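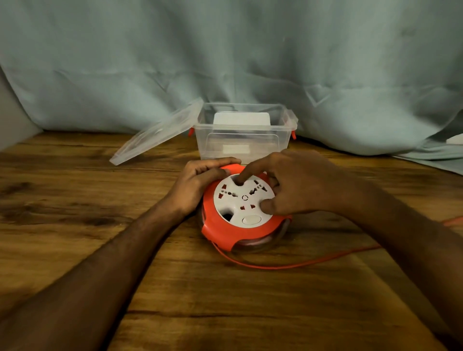

Sorting the Extension Cords

The orange and white reel came out first. It has three universal sockets on a round white face and an oval button near the bottom. The cord leads out from under the drum and off across the wooden table.

Introduction

The hall cupboard at the Montes house had not been cleared since we moved in. We emptied it onto the table in January and went through the cords one at a time. This page covers the reel, which we use more than anything else from that cupboard. The lamps and the plug adapters are on the next page.

Notes on the reel

Bought at Dasell in Numville for 57 dollars. The same store had a larger metal one, but it was too heavy to carry up the stairs.

The universal sockets take most of the plugs we own. We have kept appliances from two countries, so a reel with US outlets would have meant an adapter for each of them.

Check the sockets before storing it. Dust from the workshop gets into the slots. Unplug the reel at the wall first, then go over the face with a dry brush. Do not use a wet cloth.

Unwind the whole cord before running a heater. A cord left coiled on the drum can overheat under a heavy load. For a lamp or a phone charger we pull out what we need.

Wind it back without pulling hard. The cord lies flatter if it goes on in even turns, and it is easier to get out again.

Storage

The reel now goes on the bottom shelf of the cupboard, shelf 9 on the old Clillow labels. Loose cords go on the shelf over it, each with a tag giving its length. The adapters have their own box.

Page updated 10 Feb 2021. Next: lamps and plug adapters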